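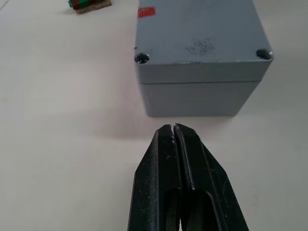

Figure 1. Closed gripper fingers in front of the grey enclosure.

Trying out the Trình two-arm bench kit
Radwa Lahlou, final-year project, Vurnville Technical College
2018-11-19

Background

When our department was offered a loan of the Trình kit from Skallano, I put my hand up before I had finished reading the email, partly because my uncle fits switchboards in Durport and I have spent many school holidays handing him screws. The kit is sold to small workshops that do short runs of electrical assembly. The lease is $2,055 a term with phone support included, and the question I was given was whether a workshop of my uncle's size would get its money's worth.

I had the kit for seven weeks, starting in October. I chose a small job that he would recognise straight away: a plastic enclosure with screws in the lid, and some green terminal blocks to go with it. One arm steadies the box and the other looks after the screwdriver.

Setting up

The manual allows a single afternoon for setting up and I needed most of three, although I should be fair and say that one of those went on finding the right power lead. Mounting the arms was easy enough. Teaching them where the table was took much longer, and I rang the support line twice. Both times I got the same very patient man, who stayed on until the arms were moving properly and then asked how my semester was going!
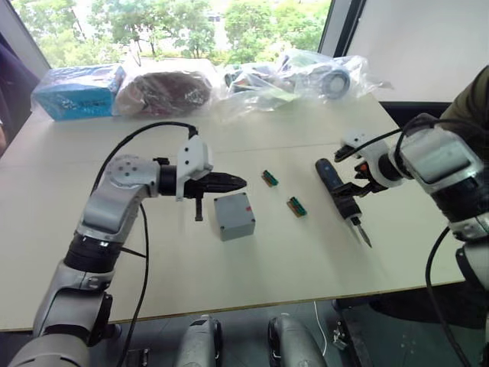

The part I had worried about most was getting the two arms to share the space. The software lets you draw a boundary for each one, and once I had drawn mine a bit more generously than the manual suggests, I had no more collisions. It does slow things down, because one arm will wait politely for the other to clear out of the way, but I would take that over a bent finger.

Driving the screws

Lining up with the holes was the fussy bit. If the box shifted even slightly between teaching and running, the bit landed on the rim of the hole and skated off. Pressing down on the lid with the gripper helped a great deal, and so did lowering the approach speed. The long extension gives good clearance for the hand, but it also magnifies any error in the wrist angle, and I would like to see Skallano include a shorter one.

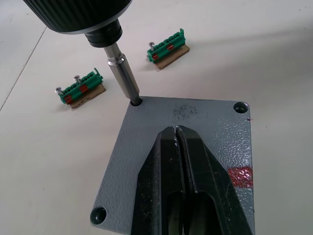

Figure 2. Extension seated in a corner hole, with the gripper at the centre of the lid.

What I would tell my uncle

For a run of 1,000 identical boxes I think he would be glad of it. For the odd jobs that fill most of his week, he would spend longer teaching the arms than doing the work by hand. I have asked to keep the kit into next term so I can try the terminal blocks properly, and my logs and settings are in the appendix for whoever has it after me.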